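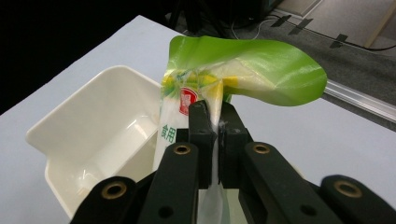
A food bag with a lime-green top, next to the empty cream tray.

28 February 2020 edition – posted by Remzi Kurtuluş, February 28, 2020

Kitchen shelf gallery: bags, tins and trays

In January I started going through the dry goods cupboard at the Stasari flat, where we had been putting things away without looking at what was behind them. This page is the first part of the gallery. More pictures will be added when the lower shelves are finished.

The bag at the top is mostly white, semi-transparent plastic with yellow and green printing. There is a small red logo with a white centre on one side, and below it the characters 食用, which mean edible or for eating. They are printed in green. The plastic is quite crumpled, and the green part folds over to the right like a leaf.

The tray is a plain one with a flat lip and slightly sloping sides. I like this shape for sorting small packets, as it wipes clean easily and goes back in the drawer under the worktop. Ours came from Grurix, in a set of 7.

The cupboard itself is 80 cm wide and had more than 14 opened packets in it when I began. Flour and rice now go on the middle shelf, with tea above. Anything in a soft bag gets folded down and stood upright in a tray – clips kept falling off and ending up behind the jars.

Still to do: the spice rack, the Pavlović jars and the box of baking things from Grivitz.

We use cookies to remember your settings and count visits. By continuing to browse this site you accept their use. Accept | Manage settings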